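The Second Life of a Hand Plane

The first plane Polyxeni Rallis ever bought cost her five dollars and came home in a bread bag. It was a jack plane, orange with rust from toe to heel, with a cracked tote and an iron that couldn't have cut butter. She has since brought 156 of them back to work, and she'll still tell you that first one is the best of the lot.

I spent two days in her workshop in Arnden this November, and I left with black fingernails and a serious case of plane fever. There's something wonderful about pulling a shaving so thin you can read through it, off a tool that was headed for the scrap bin!

Rallis starts every job the same way. Everything comes apart, every screw goes into a labeled jar, and the iron parts go into a tub of white vinegar overnight. "People leave them in for a week," she says. "Then they wonder why the casting is pitted." She pulls hers after 11 hours or so, scrubs them with a brass brush, rinses them in water with a handful of baking soda, and dries them with a hair dryer right away. A wipe of light oil, and you can already see the tool it used to be.

Then comes flattening the sole, and this is where the elbow grease goes. She glues sandpaper to a thick piece of plate glass, scribbles all over the sole with a marker, and starts rubbing. Where the ink stays, the metal is low. An old plane can take up to 8 sheets of paper if it has a hollow behind the mouth, though she says most need far less. The toe, the heel and the area just ahead of the blade have to touch. The rest can keep its scars.

Her friend Dionysis Stefanou does the handles. He makes new totes from cherry or pear, whatever is drying in his shed, and shapes them with a rasp while he talks about soccer. He won't use varnish. Three thin coats of boiled linseed oil, with a full day between them, and the rags spread flat outdoors to dry — he lost a garden shed once by balling them up.

Sharpening gets a whole evening to itself. Rallis likes a plain 25-degree bevel and a mirror finish on the back of the iron, at least for the last half inch. She tests it on pine end grain, the crumbly stuff, and if the surface comes up shiny she sets the plane on the shelf and reaches for the next bread bag. 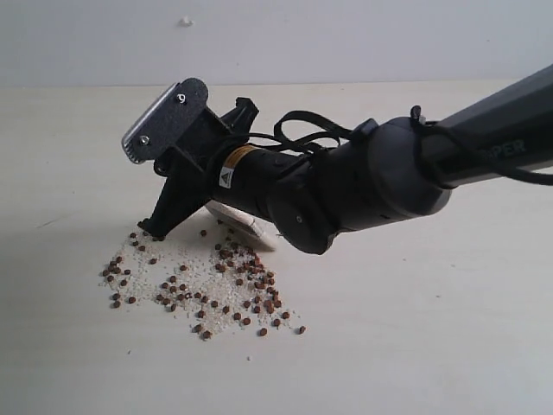 A black robotic arm angled down over a pale tabletop.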